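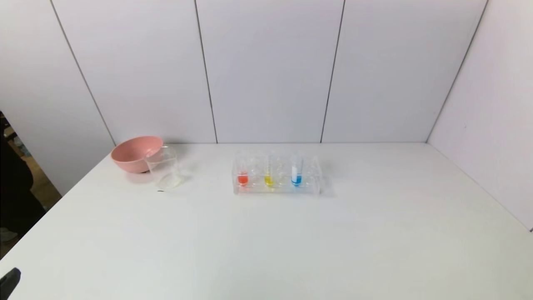
Fig. 1. Bowl, beaker and rack set out, with red-orange, yellow and blue in the tubes.

Guides > Clelari Colour Kit > Section 2: Setting out your table

Now for the fun part! Colour mixing goes best on a white surface, where even the palest orange shows up beautifully (a plain tray or a sheet of paper is fine if your table is dark).

1. Wipe the table and put the bowl towards the back. It's for rinsing and for anything you pour away.

2. Stand the beaker in front of the bowl, within easy reach. Leave it empty for now.

3. Place the rack beside the beaker, openings upwards, and press gently on each end. It shouldn't rock.

4. Fill three tubes with 20 ml of coloured water each and lower them in one at a time. We love red-orange, yellow and blue, in that order.

NOTE: Go easy on the blue! It takes over very quickly, so add it to the beaker drop by drop and swirl as you go.

CAUTION: Never carry the rack with full tubes in it. Lift the tubes out first.

CAUTION: Food colouring stains. Roll up your sleeves, and don't drink the mixtures.

5. Choose your first pair of colours and turn to Section 3.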